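The Case for the Loud Sheet

By the time Joaquim Sampaio lets me upstairs, it is a little after nine in the morning and he has already made three beds. He has a fourth to go, and he is delighted about it. "Plaid day," he says, and takes the steps two at a time.

Sampaio looks after the linens at Uvcombe, a rambling family guesthouse where the rooms fill up in June and stay full until school starts again. He has opinions about pillowcases. He has stronger ones about white sheets, which he thinks have bullied the rest of us long enough. Every hotel has them, every magazine (sorry!) photographs them, and the result is that people with perfectly cheerful plaid bedding keep it folded at the back of the closet as if it were something to hide.

I came in as a white-sheet person. I left wanting every color at once.

His idea is simple and I've been trying it at home ever since. You choose one busy cloth and one quiet one, and you let them share the bed. The busy one goes underneath, pulled flat, so the lines of the pattern have a chance to run. The quiet one goes on top and covers half, no more. A solid color with a bit of dust in it works best -- a faded plum, a brick, a mossy green -- and it has to be picked out of the pattern below, or at least be a cousin of something down there.

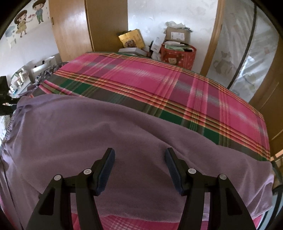

Dusty purple over pink, gray and green plaid, with thin stripes of yellow, orange and red in the mix.

The purple one is my favorite of his combinations. On paper it sounds like a headache. In a child's room, with cartoons on a white wall, it makes complete sense, and the plain blanket calms everything down just enough that the green in the plaid gets to be a pleasure. I would never have put those two together in a store. I'd have bought the sheet, lost my nerve and gone home with a beige cover.

Then there is the matter of wrinkles. I asked Sampaio whether he irons, and he laughed for quite a while. A soft blanket is going to fold and ridge wherever it likes, he told me, and a bed with a crease across it looks like a bed somebody might want to get into. He smooths once, with the flat of his forearm, from the middle out. After that he leaves it alone.

Sheets are another story. Those he pulls tight, corner by corner, walking the long way around the bed instead of leaning across. A plaid shows you right away if it's crooked, he says, because the stripes go off like a badly parked car. Start with one stripe along the edge of the mattress, get that straight, and the rest will follow. It took me 15 minutes the first time. I'm down to 6 now, and unreasonably proud.

A lot of the older cloth at Uvcombe came from Abílio Carrilho, who ran a fabric counter called Amaral until he retired and who still can't pass a remnant without rubbing it between his fingers. He joined us for coffee and brought a bag of samples nobody had asked for. His advice for anyone shopping for plaid is to unfold it all the way before deciding. "In the package you see one square," he said. "On the bed you see the whole argument." He also likes to look at the back, where a woven pattern will show through and a printed one usually fades out.

They disagreed, loudly and happily, about whether the blanket should be tucked in. Carrilho says always. Sampaio says only in winter. I have gone with Sampaio, mostly out of laziness, and my blanket hangs in a heap of folds down one side of the mattress. I love it.

If you want to try this, start on Friday night with whatever is already in the closet. Pull out the sheet you've been embarrassed by and lay a plain blanket halfway up. Then go stand in the doorway and look at it for a minute before you decide anything.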